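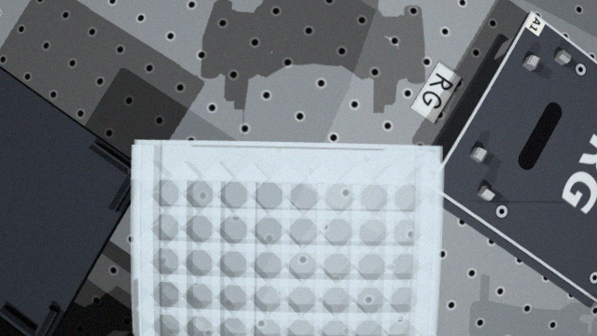

Noemi Okafor asked, in the comments received on the June edition of this page, why the program compares grippers in simulation before any arm is booked, and whether a result obtained that way should carry any weight in a purchasing decision. Her question is answered first, and the remaining entries have been revised to agree with it.

Why are grippers compared in simulation first?

A simulated trial can be repeated with the same starting positions for every gripper under review. On a physical bench, small differences in placement build up over a long series and make two products difficult to compare fairly. Simulation results are used to decide which grippers proceed to the bench. They are not accepted as the sole basis for a purchase.

Which products are under review at present?

Two parallel grippers, the Trastik and the Fliltmont, are being compared on the same arm model and under the same controller, the Kourkoulas. Requests to add a third gripper will be considered after the present series has closed.

What does a comparison consist of?

Each gripper is given 700 attempts at an assigned laboratory handling task. An attempt is recorded as complete, incomplete or void. An attempt is void only when the simulator itself reports a fault. A dropped or tilted item is recorded as incomplete, whatever the cause.

May a department change the controller settings for its own gripper?

Finger speed and closing force may be set within the limits published by the maker. Path planning and camera settings must remain as issued. A department that believes the issued settings place its gripper at a disadvantage should say so in writing before the series begins. Objections raised after the results have been circulated will be noted but will not lead to a new series.

Why do some test scenes use an overhead view?

The overhead view is useful for judging the clearance between the fingers and neighboring fixtures, especially where equipment is set at an angle to a rack of wells. It gives less information about height. Departments whose task depends on insertion depth should request a side view as well.

Are shadows and image grain left on deliberately?

Yes. Camera-based positioning is part of what is being tested, and a clean, evenly lit image would favor methods that perform poorly under ordinary room lighting. Both grippers are tested under the same lighting settings.

How closely do simulated results match the bench?

Agreement is good for approach and alignment. It is weaker for contact, in particular where soft finger pads press against thin plastic. For this reason, grip force figures taken from simulation should not be quoted in equipment requests.

Where are the records kept?

All attempts are stored in the Varnora archive under series number 1781. Read access is open to staff of every participating department. Requests for the raw image sets should state the range of attempts required, as complete sets are large and are copied overnight.

Who may submit a task for the next series?

Any participating department may submit up to 2 tasks. Each submission should include a drawing of the fixture, the dimensions of the item to be handled, and a statement of what counts as a completed attempt. Submissions without that statement will be returned.

Last updated: June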